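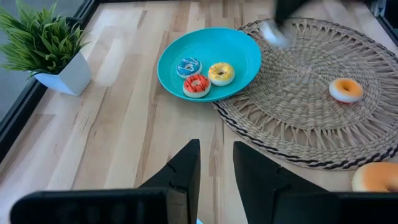
Puesto 2 de la célula, vista desde la cámara de muñeca: plato turquesa con tres dónuts de juguete y un cuarto sobre el mantel individual trenzado.

Informe de avance, segundo periodo
Proyecto Umham: puesta a punto y mantenimiento de la célula de manipulación
Periodo: hasta octubre

1. Estado general

La célula está en servicio y cumple el plan acordado, con una desviación en el calendario que se detalla en el apartado 5. Desde el informe anterior se han cambiado las puntas de los dedos de las dos pinzas, se ha repetido la calibración de las cámaras de muñeca y se ha fijado un procedimiento escrito para preparar la mesa. En el periodo se han completado 2450 ciclos de recogida y colocación.

2. Montaje

La mesa de trabajo tiene superficie de madera clara y está bordeada por perfil negro ranurado. Los dos brazos comparten el área central. En la disposición de mesa puesta se emplean un plato, un mantel redondo de fibra trenzada, dónuts de juguete con distintos glaseados y una planta artificial en maceta blanca. La planta se coloca en la esquina, fuera de las trayectorias de recogida, y no se mueve entre series.

Las bridas de los brazos las suministró Danano. Las pinzas de dos dedos son de Pellik y se montaron sin adaptador intermedio. Esto eliminó la holgura que se había señalado en el primer informe.

3. Mantenimiento realizado

Puntas de los dedos. Se sustituyeron las cuatro. Las antiguas tenían el canto interior gastado y los objetos pequeños de superficie lisa giraban al cerrar la pinza. Las nuevas llevan el mismo perfil. Después del cambio hubo que volver a ajustar el cero de apertura en ambos brazos.

Cámaras de muñeca. El soporte del brazo izquierdo se había aflojado. Se puso fijador de roscas en los tornillos y se repitió la calibración mano-ojo de los dos brazos. La base de ambas pinzas queda dentro del campo de la cámara en la parte inferior, lo cual sirve de referencia: si su posición en la imagen cambia, el soporte se ha movido y se para la serie.

Cableado. Se cambió un cable de alimentación con la funda rozada a la altura del codo. Se han añadido dos bridas y un tramo de funda flexible en cada brazo.

Exposición. Los reflejos sobre la madera siguen siendo un problema a ciertas horas. Se ha fijado la exposición en lugar de dejarla en automático. Queda por probar un difusor en la luminaria.

4. Incidencias

Se registraron 14 paradas no programadas. De ellas, 7 fueron por pérdida de comunicación con el brazo izquierdo, todas anteriores al cambio de cable. Las demás se debieron a objetos que quedaron fuera de alcance o a un contacto de la pinza con el borde trenzado del mantel. Para este último caso se ha subido la altura mínima de aproximación en la zona del mantel. No hubo daños en el equipo.

Cuando los dos brazos trabajan a la vez cerca del plato, el controlador reduce la velocidad del segundo. El límite actual es conservador y alarga el ciclo. Se revisará cuando estén disponibles los datos de par del nuevo firmware.

5. Calendario y gasto

La entrega del segundo juego de puntas por parte de Chien llegó con dos semanas de retraso y la calibración se desplazó en la misma medida. El plazo final no cambia. El gasto no previsto del periodo asciende a 238 euros y corresponde al cable, las bridas y la funda. Se ha cargado a la partida de repuestos.

6. Próximo periodo

Instalar y probar el difusor.
Revisar el límite de velocidad con los dos brazos activos.
Comprobar el par de apriete de los soportes de cámara cada lunes, antes de la primera serie.
Comprar un juego de puntas de reserva, pendiente de autorización.

Se solicita respuesta sobre la compra del juego de reserva antes de cerrar el pedido a Chien. El registro completo de paradas y los ficheros de calibración están en la carpeta compartida del proyecto.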